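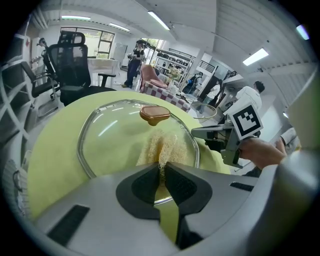 I had been promising myself a trip to the Jonmont open day for years, ever since I started fiddling with currencies on my lunch breaks, and in January I finally packed a sandwich and took the early train to Findonport. Jonmont is a small trading school with a practice floor, and once a winter they let the public in to sit at the desks, watch the mentors work and ask all the questions we're too shy to type into a forum. Stellan Lie gave the welcome talk, and he spent a good part of it on patience. Beginners, he told us, open and close positions the way a nervous cook keeps lifting the lid off the rice. I thought of that again when I saw the glass lid with its coppery handle, because with glass you can look all you like and leave the pot alone, and looking without touching is pretty much what he wanted us to do with our open trades (easier said than done, as my poor account can tell you!).

After coffee we were split up, and I landed in the group led by Natsumi Fukuda, which made me very happy as I had read her notes on the yen pairs for ages. She is much funnier in person than on paper. She had us pick a pair, write down in pencil why we wanted to buy or sell it, and then write down the price that would prove us wrong. Only after that were we allowed near a screen. My reason for buying was "it has gone down a lot," and she read it out loud, kindly, and asked the room whether a thing that has gone down a lot can go down more. It can. By lunch mine had.

The practice floor runs on a program called Marimix, with pretend money and slightly delayed prices. I liked it, though the buttons are small and I managed to sell when I meant to buy, twice before I found the setting that asks you to confirm. Each of us began with 3,110 in practice dollars, an odd figure that I forgot to ask about. The rule for the day was to risk no more than 2 percent on any single trade, so you spend a lot of time with a calculator working out very modest position sizes. A young man at the next desk ignored the rule and lost some 800 of his before the sandwiches came out. He took it well and ate three of them.
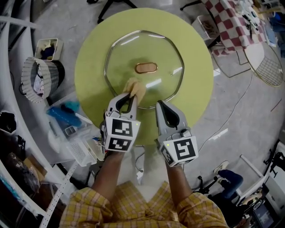
Glass lid on the round table, with the ceiling lights reflected in it.

In the afternoon Emiliano Carrillo and Yuto Nishimura sat down together to talk about news releases. Emiliano likes to trade them and Yuto closes everything beforehand and goes for a walk, and they went back and forth so cheerfully that the session ran well over. I came down on Yuto's side, mostly on account of my blood pressure, but Emiliano did show us nicely how the spread between the buying and selling price can widen in those first seconds, so that your stop may be filled at a much worse price than the one you chose. I had read about that before and never really taken it in.

There was also a table for Ichikawa, the evening course they run for complete beginners. It lasts 9 weeks, you need your own laptop, and Misaki Sugawara, who teaches most of it, was very frank that some people finish it and decide not to trade at all. I asked her straight out about the six-figure stories one sees in the ads, and she said to ask for full account statements, losing months included, and see how quickly the conversation changes. I have put my name down for the spring group anyway – I would like to do the chapter on leverage properly, with somebody there to mark my homework.

If you are thinking of going next winter, take the early train like I did, as the desks by the window fill up first, and bring a sweater for the back room. The walk from the station is short and flat, past a bakery that does a very decent almond bun.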